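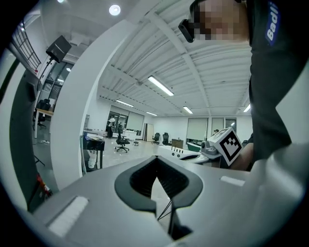

1/ Getting to Lema without a car: a thread

Benvinda Teixeira
Sunday, August 16, 2020

Lema is a walled hill town above the Zheng valley. The nearest station is Oswood, on the branch line. No trains run to Lema itself. The old track bed is now the footpath.

2/ From Oswood, take bus 8 from the stop across the road from the station, signed for Premon. Get off at Lema Lower Gate. Bus 307 also goes to Premon but uses the valley road and does not stop at Lema. Both leave from the same stop -- check the number on the front.

3/ Tickets are sold on board, coins only. The day ticket covers the bus and the funicular at Premon. It does not cover the train.

4/ On foot: the track bed path starts behind the Oswood goods shed. Even grade, gravel, two short tunnels. The second one bends and is unlit. Carry a light.

5/ Elevation at the Upper Gate is 1,056 m. The ridge lookout is at 1,277 m, reached by the stepped path on the north side of the wall. The upper steps close in November and reopen when the snow clears.

6/ The wall walk is open between the Lower Gate and the granary tower. The section past the tower has been shut for repointing for nearly two years. Older maps still show it as a full circuit.

7/ Water: one fountain inside the Lower Gate, drinkable. None on the ridge.

8/ The last bus down goes earlier on Sundays than the printed timetable says. The sheet taped inside the shelter is the right one.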